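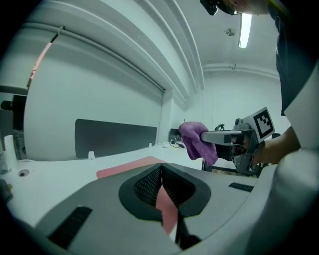
Grille noire en nid d'abeille dans une ouverture évasée, boîtier gris.

2018-07-30
Par Ute Fröhlich

Objet : Re: [plomberie-coll] Groupe de sécurité qui goutte, ballon Trelia

Bonjour,

L'atelier Dursun a écrit :

> Immeuble de 43 logements, rue Pusenska, ballon Trelia de 1 000 litres
> en chaufferie. Le groupe de sécurité goutte toutes les nuits. Il a
> été remplacé en mars, puis le clapet aussi, sans changement. Réducteur
> Skustia en tête, réglé à 3,5 bar. Vase sanitaire de 18 litres. Faut-il
> remettre une soupape ou descendre le réducteur ?

Ni l'un ni l'autre pour commencer. Le vase est trop petit.

Entre 10 et 60 °C, l'eau se dilate de 1,7 %. Sur votre ballon cela donne 17 litres à absorber, en admettant une chauffe complète sans puisage. Un vase de 18 litres n'accepte jamais son volume nominal : il faut appliquer le rendement, calculé en pressions absolues.

Prégonflage : 3,3 bar, soit 4,3 absolus
Pression finale visée : 5 bar, soit 6 absolus
Rendement : 1 – 4,3/6 = 0,28
Volume nominal : 17/0,28 = 60 litres

Prenez la taille commerciale au-dessus. Avec 18 litres vous disposez de 5 litres utiles, le reste passe par la soupape. La nuit les puisages sont rares et le ballon remonte en température, d'où l'horaire que vous observez.

Descendre le réducteur améliore un peu le rendement, à condition de reprendre le prégonflage en même temps, mais vous allez perdre du débit au dernier étage. Je ne le ferais pas.

À vérifier avant de commander :

- le prégonflage du vase en place, côté eau vidangé (mesuré sous pression d'eau, il ne veut rien dire) ;
- la pression aval du réducteur à débit nul, sur une nuit, production arrêtée. Si elle monte quand même, le siège fuit et le vase n'y changera rien ;
- la position du piquage. Le vase doit être sur l'arrivée d'eau froide, entre le clapet et le ballon, sans vanne non condamnable entre les deux ;
- le clapet mitigeur côté bouclage. Un retour d'eau chaude vers le froid fausse toutes les mesures.

Sur les Skustia d'ancienne série, la cartouche se démonte sans déposer le corps. Si le joint de siège est marqué, changez la cartouche entière – le joint seul ne tient pas.

Dernier point : votre message ne dit rien de la dureté. Une soupape qui goutte toutes les nuits depuis mars a probablement du tartre sur la portée. Même avec un vase correct elle peut continuer à suinter. Manœuvrez-la une fois après la pose, et si elle ne se referme pas franchement, remplacez-la à ce moment-là.

Pouvez-vous envoyer à la liste le relevé de pression de nuit et le type exact du réducteur ? Le marquage est sur le chapeau.

Cordialement,
U. Fröhlich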